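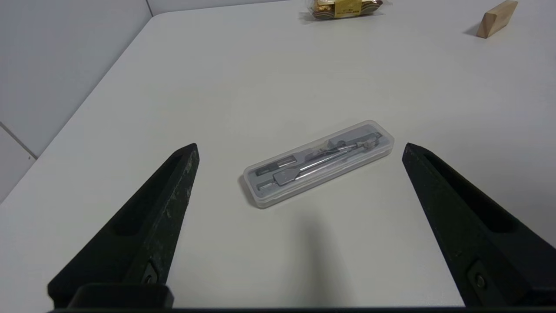 Welcome to the drawer clear-out gallery! I moved my desk stuff out of the old Flekton cabinet in January and then let it all sit in boxes until I couldn't stand it anymore. So everything is getting its turn on the white table before it finds a home (or doesn't).

I learned to draw circles with a compass in a clear case, and I'm still fond of the things. My new ones always go back in their cases, with the little spare bits in their own compartments — I've crawled under a desk for a lead one time too many. The snacks never make it into any box at all, as you'd expect.

The plan is to get everything into the Skanora drawers next to the window. I gave myself a limit of 57 things for the top drawer, and I'm already cheating.

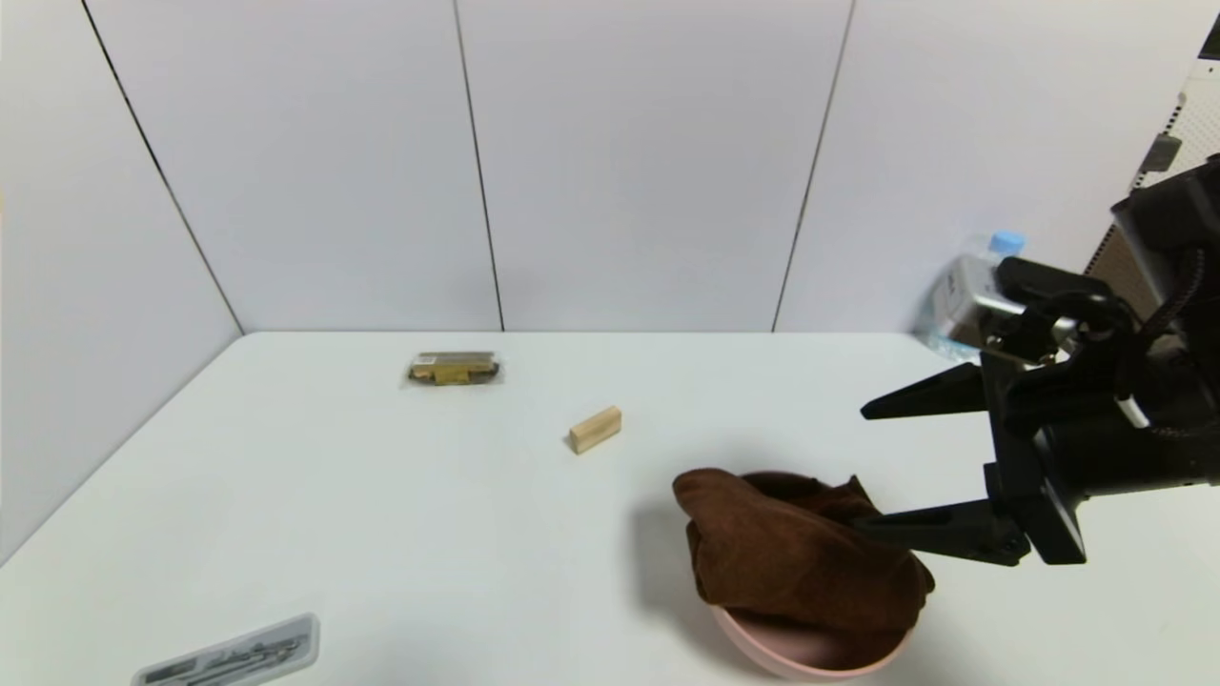
Pink bowl, brown cloth, little wooden block. The drawing case is staying close by!

I love a soft cloth like that for wiping down metal tools, and a bowl is handy for all the small stuff that rolls. The block is a keeper too. I use blocks like it to prop up a ruler, or just to fiddle with when I'm on the phone.

More pictures once the second box is open — it's the one marked Jitotby, and I have no memory of packing it.

Posted October 12, 2011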